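Notes for the talk at the Masten house, Jan 20, 2023

Slide 1. Good evening and thank you for coming. Speak slowly here, the room has a long echo. Say that I will talk for half an hour and that the exhibition upstairs stays open afterwards.

Slide 2. The Michalík collection. It came to the Masten museum in two parts. The first part was 884 printed songs, mostly single sheets which were sold at fairs. The second part was found later in the attic in Clendov, and nobody had made a list of it. With both parts together we have 1143 sheets. Pause, let them read the number.

Slide 3. What the songs are about. Floods, weddings, a murder at a mill, pilgrims. Read two verses of the mill song, first in the original and then in my translation. My translation does not rhyme. Please do not excuse yourself for this as in Stetevlow, it took too long.

Slide 4. How the songs were used. The seller sang the song in the market and people bought the paper. Many buyers could not read well, but they knew the tune already. This is why the sheet has no notes, only a line such as "to be sung like the shepherd's song". 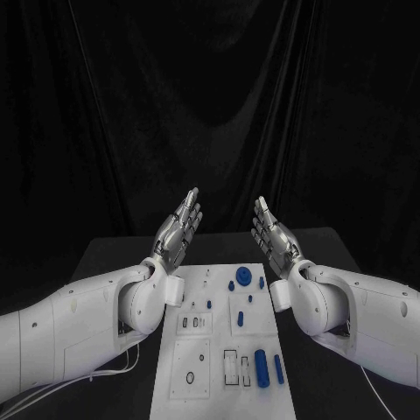
A listener in Stetevlow objected that a song without its tune is only half a song, and asked why we show the paper in glass cases and do not let anybody sing. I think the objection is fair. Answer it before it is asked: in March the choir from Clendov will sing some of the songs in the courtyard, and the entrance is free.

Slide 5. The missing tunes. For many sheets the named tune is lost. Explain that we compare the length of the lines with hymns from the same valley. It gives a possible tune, not a sure one. Play the recording (check the loudspeaker before people come in).

Slide 6. Thanks to the museum. Questions. If there is a question about the prices of such sheets, say that I do not know them. The catalogue is sold at the desk downstairs, by card or cash.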